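# Chapter 4: The Announced Crowd

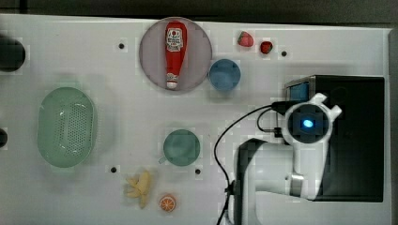

## Before you read

Find the box score of any professional game played in a small arena. Near the bottom, after the officials' names, there will be a line that says "Attendance" and a number. Write the number down. Then find a photograph of the stands taken during the second period or the third quarter, and look at it for a while.

Students who have worked in a ticket office may skip this exercise. They have already had the experience it is meant to provide.

## The door and the ledger

On a wet night in December, the Jinderbridge hockey club played a home game at Szewczyk Arena. The visiting team's bus was late, and the puck dropped late as well. During the second intermission the public address announcer thanked the fans for coming and gave the evening's attendance as 2000. The fans, who had plenty of room to turn around in, turned around and looked at one another.

There was some laughter. Then the game went on, the home side lost in overtime, and the number went into the league's records, where it remains. It is a perfectly proper number. Every club in the league would have arrived at it in the same way, and the purpose of this chapter is to explain how.

The club's ticket manager that season was Czesław Wróbel, who had come to hockey from the movie theater business and still called the seats "the house." He kept two records of every game. The first was the ledger, which showed every ticket that had left the office: season tickets, group sales, single seats, sponsor allotments, and the ones handed out at the supermarket by a man dressed as a beaver. The second was the door report, which came from the scanners and showed how many of those tickets had arrived with a person attached.

The announcer got his number from the ledger. So did the newspaper, the league, and the owner when he was talking to the city. The concession manager asked for the door report, and she asked for it early, because hot dogs do not sell themselves to season ticket holders who have stayed home to watch the game on a couch.

Keep these two records in mind. Most of the arguments in this chapter come down to somebody holding one of them while talking to somebody holding the other.

## Some terms we will need

**Capacity** is the number of people the building may legally hold for a given event. It changes more than you would expect. A stage, a camera platform, or a row of seats with a bad view of the near goal can all take it down, and a club that wants to announce a sellout has been known to discover bad views quite late in the week.

**Tickets distributed** is everything in the ledger, paid or free. This is what most small leagues mean by attendance, and it is the number at the bottom of the box score.

**Paid attendance** leaves out the free tickets. That sounds simple until you meet the ticket that costs a dollar, or the ticket that comes with a cap, or the ticket a sponsor "bought" as part of a deal in which no one wrote down what the ticket cost. We return to these in the section on barter.

**Turnstile count**, sometimes called the drop count or the scan count, is the number of people who came in. The turnstiles themselves have mostly been retired. The name has stayed on, as names do in sports.

**No-show rate** is the share of distributed tickets that never reach the door. Free tickets have the worst rate and cheap ones the next worst. People will drive through sleet for a seat they paid too much for.

## Why anyone would announce the bigger number

The usual explanation is vanity, and we should give vanity its due. But there are duller reasons, and in this business the duller reasons tend to have lawyers.

Start with the lease. Under its agreement with the arena, the Jinderbridge club paid a lower rent in any season when average attendance reached 2000, on the theory that a full building would earn its money back through parking and popcorn. The lease did not define attendance. Whoever drafted it seems to have believed that the word had a meaning. For several seasons the club sent the arena its ledger figure, the arena accepted it, and the parking lots stayed stubbornly easy to get out of.

Then there are the sponsors. Plerna, a maker of bottled iced tea, had its name on the boards behind both goals and paid according to a rate card that began with the average crowd. A sponsor of this kind is buying eyes. It has every reason to want the door report, and it is striking how seldom sponsors ask for it. Part of the answer is that the person who signed the deal also has a boss, and would like to tell that boss about a big crowd. In a chain of this sort, each link prefers the larger number and can point to the link before it.

Players care too, though mostly for reasons of mood. A former Jinderbridge defenseman told us he never once looked at the attendance line and could hear the crowd well enough. "You could hear individual people," he said. "There was a dentist."

Finally, there is the matter of comparison. If every other club in the league announces tickets distributed, the one club that announces its scans will look as if its town has lost interest in the sport. A general manager who tries this in the name of candor will spend the summer explaining it to the owner. We know of a few who have tried. They work in other fields now, and seem happy.

## What changed when the scanners came

For most of the history of ticketed sport, the door report was a box of torn stubs. Someone could weigh the box or empty it on a table and sort it, and now and then someone did. Mostly the box went out with the trash, and the ledger figure had no rival.

Electronic scanning ended that peace. When Szewczyk Arena moved to a ticketing system called Standudo, the door report stopped being a box and became a screen, and the screen could be seen by anyone with a password. Standudo sorted arrivals by minute, gate, and type of ticket. It could show that the supermarket tickets came in late and left early. It could also show, on the night described above, that the beaver's work had brought in nearly 100 people, every one of them through the gate closest to the bathrooms.

Iwona Kaczorowski, then the arena's finance director, had a password. She was not looking for trouble. By her own account she was trying to work out how many ushers to schedule, and she noticed that the ushers she already had seemed to be looking after a much smaller crowd than the one her office had given the club a rent reduction for. She printed both figures on one sheet of paper and sent it upstairs.

What followed took most of a year – letters, a meeting, a second meeting about what had been said at the first – and ended in a new lease with a definitions page. Case 4 at the end of this chapter reproduces the relevant clauses. Read them slowly. "Attendance" takes up most of a page, and the phrase "a natural person, present within the seating bowl" should be enjoyed for what it is.

## Is it a lie?

Classes tend to split on this question, so it is better to raise it now than to have it come up during the section on regression.

One view holds that the announced crowd is a plain falsehood. The announcer says "tonight's attendance," the listener takes this to mean the people who attended tonight, and the club knows that the listener takes it that way.

The other view is that the number is a convention, like a shoe size or a "minute" in the last part of a basketball game. Everyone in the trade knows what it stands for. It is gathered the same way each night and compared with others gathered the same way. Seen like this, the fans who laughed in the second intermission were being told about sales, and had mistaken it for news about themselves.

Wróbel held the second view and held it cheerfully. Kaczorowski held the first, at least until the arena began booking concerts of its own and had to decide which figure to give the newspaper. The authors of this book disagree with each other and have been asked by the editor to leave it there.

## How the chapter is organized

We begin with measurement: how each count is made, where it goes wrong, and what a scanner does when someone steps out to smoke and comes back in. The next section takes up no-show rates and how to estimate them when all you have is a ledger and some weather. After that come free tickets and barter, with a worked problem based on the Plerna contract. The last section deals with leases, and asks you to write an attendance clause of your own and then trade papers with a classmate who will try to cheat it.

You will need a calculator, the season table in the appendix, and the number you wrote down before you started reading. If the photograph you found shows more people than the box score does, please send it to the authors. We have been looking for one.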